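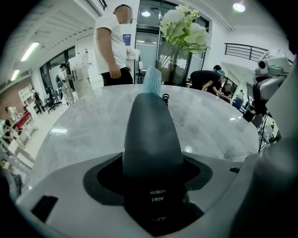 Figure 1. A shared table in the entrance area of the Bunon site, with a light blue ribbed cup and white artificial flowers at the far edge. A glass partition stands behind the flowers.

3.2 Objects on shared tables

The second part of the study concerns the tables which stand in passing areas, and which do not belong to one person or one department. In the Kemeck building and in the Bunon building such tables are placed near the entrance doors. Our question was simple: which objects stay on these tables, where do they stay, and how do people use the free surface that is left.

During the observation period, which ended in March, we noted 1193 objects on 50 tables. Each object was put into one of 2 classes. The first class is "standing objects", which means objects that were present at both the morning and the evening visit. The second class is "passing objects", which were present at one visit only. Of all noted objects, 303 were standing objects. The class was given by the first author and then checked by Petronella Lekota, who did not take part in the visits. When the two judgments were different, the object was discussed again until an agreement was reached.

Most of the standing objects were decorative. Artificial flowers were the most frequent among them, followed by trays and small signs. Their position was quite stable. In most cases they stood near the far edge, as seen from the side where people approach, and left the near part of the surface open. The table in Figure 1 shows this arrangement: the flowers and the cup are both at the far edge. A small black object, similar to a clip, lies just to the right of the cup.

Cups were more difficult to classify than we expected. A cup can be left by a visitor for some minutes, but it can also be kept on the table for many days as a holder for pens or stems. For this reason we did not decide the class from the type of object, and only the two visits were used. We also did not touch or move any object, so the content of a cup was written down only if it could be seen from a standing position.

The material of the surface seems to have some influence. On tables with a glossy finish, as the pale grey one with white marbling in Figure 1, the ceiling lights are reflected and form bright patches. Several employees told us that they do not like to read papers on such a table, and that they prefer to stand next to it while they wait. On the matt tables of the Vaughan site we found more papers and more open notebooks. However, the Vaughan tables are also farther from the doors, and we can not separate these two effects with the present data.

The shape of the front edge was recorded as straight or curved. We had supposed, following our earlier work in the Nirketti project, that people put fewer things down on a curved edge. The present data do not support this. Passing objects were found along both kinds of edge, and the differences between the buildings were larger than the differences between the shapes. We therefore do not use the edge shape in the model of Section 4.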